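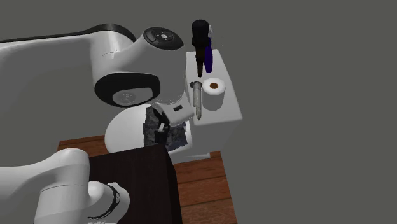 Has anyone brought a village fete back after a flood year?

Posted by barnia_bunting, Jul 24, 2025

Hello all! We're in Barnia, down by the river, and we lost last summer's fete when the water came through the lower end of the village. The hall was out of use for months and several families on Mill Row only moved home this spring. Now the field has drained, the grass is back, and we've set a date in September — I can't tell you how excited people are!

My trouble is how to pitch it. Some neighbours want a proper marking of what happened, with a few words and perhaps a minute's quiet. Others say they've talked about the flood enough and just want the tug of war and the cake tent. We used to get 600 through the gate in a good year. Has anybody run a first event after something like this, and how did you handle that part of the day?

sternwood_sal

Oh, I'm so pleased for you! We had the same worry in Sternwood after the fire on the heath, and I'd say do both, but keep the serious bit short and early. Ours was at the opening, before the band. One of the farmers who'd lent trailers for the evacuation rang the old school bell, we stood quietly, and then the children's races went off straight afterwards. It was lovely, and people cried and then went and bought sausages.

Two things I'd do again. We put a memory board inside the tea tent so anyone who wanted to look at photos or write something could, and anyone who didn't could walk past it. We ended up with 111 cards pinned to it and they're in the library now. We also gave free entry to every household that had been out of their home, 24 of them, and posted the tickets through the door so they didn't have to ask at the gate.

Ask the families on Mill Row before you print the programme, though. We nearly left that too late.

towpath_ted

Check the ground!! Ours looked fine and then the first van sank to its axles. Get some trackway for the gate end.

vutbridge_wanderer

Vutbridge here. Slightly different as ours was a football match that got put off when the pitch went under, but the rearranged game had the best crowd I've ever seen there. They had a collection bucket and a round of applause for the rescue crews at half time and left it at that. I loved it. Don't overthink the speeches — people mostly want to see each other.

Comments

barnia_bunting: The bell idea is wonderful, we've got one in the church porch! Off to knock on doors on Mill Row tonight.

pegandpeel: Our lot charged 75p for tea and gave the lot to the hall fund. Went down very well.

towpath_ted: Seriously though, trackway.

Contact us | © Shehu Community Help | Back to top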